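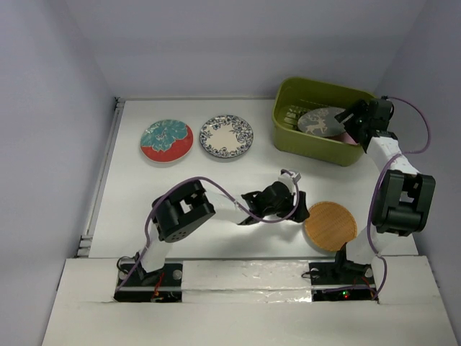

It isn't the lifting she misses, Deolinda Salgado told me before I'd even got my coat off, it's the chatting you did while you lifted. I'd gone down to Purley expecting to talk about job losses and ended up talking about tea breaks for the first half hour, which was fine by me!

Casetwood hires out mismatched crockery for weddings and parties, all those flowery plates your gran had (and a few with stags on, very popular in winter). The stock list stands at 3,386 pieces, and every one has to be picked up, looked over and put in the right bin when it comes home. Deolinda has done that for 9 years. Now she shares the job with a pair of arms on a white table, which everyone calls Costache, both of them, as if they were one person.

"I was rude about it at first," she says. "I said, give it a gravy boat and see how it gets on. And we don't give it gravy boats, so I was right about that!"

Plates it does do, and the odd woven mat. On a decent shift it gets through roughly 1,000 pieces, and she deals with whatever it passes over. I asked if that felt like tidying up after somebody.

"A bit, yes. I used to set my own pace. Now I've got one ear on the arms all day, and if they stop I'm up out of my chair. It's less tiring on the wrists and more tiring up here." She taps her forehead.

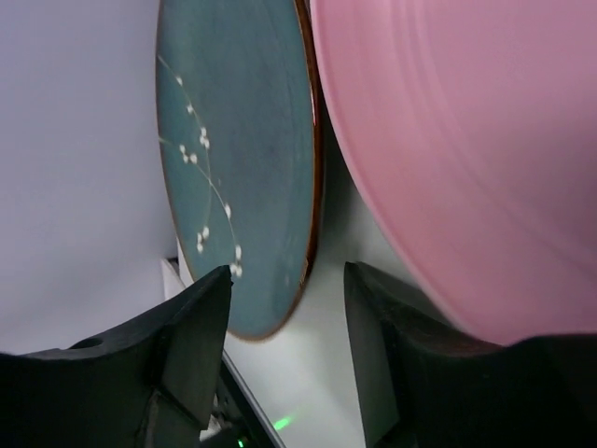
Words: So-yul Moon
Posted 24 April 2026 in Working Lives

We had lunch on the loading step and got on to money. Her hours are the same, she tells me, and there was a small rise when she took on the training side. Two of the evening packers moved over to the Clillovham depot, though, and she's still cross about how that was handled. "They got a letter. You could walk across the room and tell a person."

What does she check for, then? Chips, mostly, and hairlines you only find with a thumbnail. In her first month alongside the arms she pulled out 218 plates she wouldn't have sent to a customer. She kept the tally in a school exercise book, and her manager has since asked for a copy.

"So now I'm the one who says what good looks like," she says. "I like that part. I'd have liked to be asked sooner."

A third arm is planned for June, for cups. Deolinda has told them she wants a say in where it goes, preferably somewhere that leaves her the window.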